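3.2 Collection of towel demonstrations

The folding set was recorded with the Celler gripper, which the operator holds in one hand. We collected 475 demonstrations in 31 homes, and every home used its own beds and towels. We did not clear the other bedding before a recording, so the colours and patterns behind the cloth change strongly between homes.

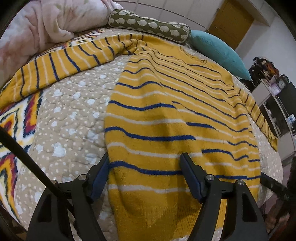 Figure 2. Hand-held gripper with its two fingers on the near edge of a striped towel.

The first grasp is the most difficult part to label. A soft cloth gathers between the fingers, and the moment of contact is not always clear in the wrist view. For this reason two annotators marked each grasp separately. When their marks differed by more than 8 frames, a third annotator — Dilruba Siddiqui — made the final decision.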